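The Cashless Town That Still Keeps a Drawer of Coins

The pitch came with a slide deck, as these things do. Clusmont would be the first town in the valley to drop cash, and its shops would save money from the first week. Anghel, the payments firm behind the plan, put the saving at 30 minutes a day per till.

I asked Rodica Buzatu, who runs the bakery, where her half hour had gone. She laughed. "Into the phone queue," she said. The card reader had failed on 4 mornings that month, and she sold bread on trust.

Horațiu Bucur of Anghel calls these early problems. Perhaps. But the firm's fee rises after 2 years, a detail I found on page 5 of the contract and nowhere in the slides.

Older customers were promised free lessons. Paraschiva Husar went to one and came home with a leaflet. She now takes the bus to Sindcombe, where the grocer still gives change - and where she does the rest of her shopping too.

The council says it will review the plan in April. It has not said what result would make it stop.
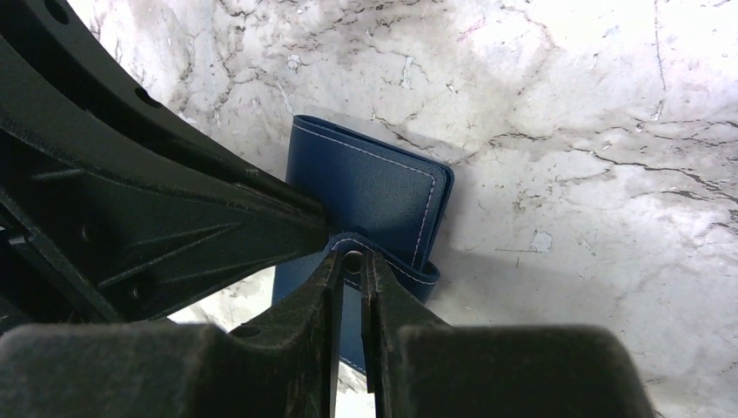 CLUSMONT, March 2020 - A navy blue wallet with pale stitching.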